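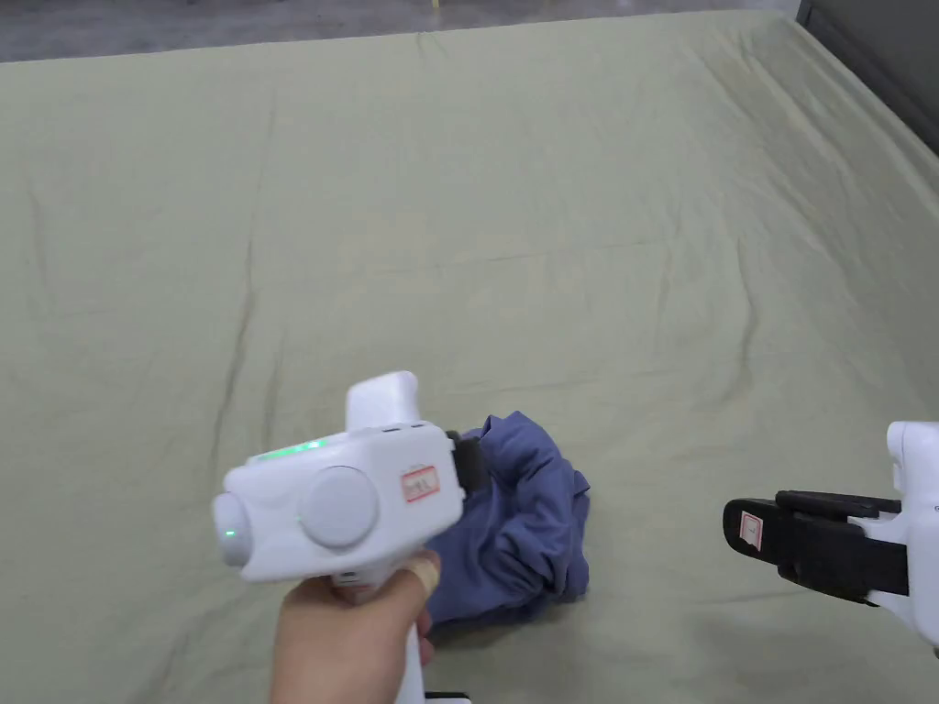

Figure 2. Bed used as a sorting surface, with a crumpled dark blue garment on a pale green fitted sheet.

4.2 Where clothes are put down before folding

In the Flomstead homes, the bed was the place most often used for sorting clean clothes. Of the 364 sorting sessions logged, more took place on a bed than on a table, a sofa or the floor. Householders gave two main reasons in the interviews. A mattress is wide enough to hold several piles, and clothes put down on it stay clean. A few added that the wardrobe was within reach.

Figure 2 shows a garment left in a heap, its layers overlapping and some flaps sticking out. We coded items in this condition as "crumpled", whatever kind of garment they were. The sheet beneath it has shallow wrinkles and long fold lines, including one marked crease running lengthwise in the view. We noted the state of the sheet for each bed session, as several householders told us they smoothed the bedding with a hand before folding shirts but did not bother for socks or nightwear.

Crumpled items took longer to fold than items laid out flat, and the difference was larger on beds than on tables. A mattress gives under the hand, so a sleeve pressed down at one end tends to lift at the other. Householders in the Derkar homes, where bedrooms were smaller and folding was mostly done at the kitchen table, did not mention this problem. They complained instead that they had to clear the table first.

Colour played a smaller part than we had expected. Dark clothes on a pale sheet were easy to find, but their seams and hems were harder to make out within a heap. In 51 sessions the householder picked up a dark item, shook it and turned it round before starting to fold. We return to shaking in Section 7, where it is treated as a separate step.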